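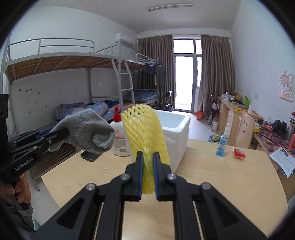
Recording your first demonstration is the best part of setting up a Rurko, and you can do it at any table you have. Start with something soft! Soft things are forgiving to squeeze and great for learning how much pressure your hands put on the grips. A yellow foam fruit sleeve pinched upright between the blue ribbed pads is a lovely first object, and a crumpled cloth in the other gripper gives your second hand something to do. Leave a few ordinary things on the table too, such as a pump bottle, a small spray bottle or an open foam box, so the robot learns from a table that looks lived in.

4.2 Recording a two-handed task

Before you start, pair both grippers with the Pako app (section 3) and check that each one shows a green dot.

1. Place your objects where you can reach them without leaning. Keep the work area within 63 cm of where you stand.

2. Hold one gripper in each hand and close both sets of fingers fully, then open them. The app uses this to set zero.

3. Press Record and wait for the double beep.

4. Pick up the first object. Move at the speed you would like the robot to move, and let the fingers stop for a moment before you lift.

5. Bring in the second gripper and finish the task. If you fumble, keep going. A small slip followed by a good recovery is wonderful training material!

6. Set everything down, open both grippers and press Stop.

7. Put the objects back in slightly different spots and go again.

Note: A single demonstration can run up to 140 seconds. Longer jobs should be split at a natural pause, for example after an object has been placed in a box.

Note: Five demonstrations are enough for the app to draw a preview path. For a task the arm can repeat by itself, plan on 400. It sounds like a lot, but short tasks go by fast and most people find a rhythm by the second session.

CAUTION: Keep fingertips, hair and loose sleeves away from the linkage arms while the grippers are closing.

CAUTION: Do not squeeze pressurized cans, glass or batteries.

4.3 Checking what you recorded

Open the Ahmadpour viewer from the Pako home screen and play the last take. Both hand tracks should be smooth lines. A gap in a line means the gripper lost tracking, usually when one hand passed in front of the other. Delete that take and record it again with your hands a little farther apart. Good takes upload to your Flarkon account when you tap Keep.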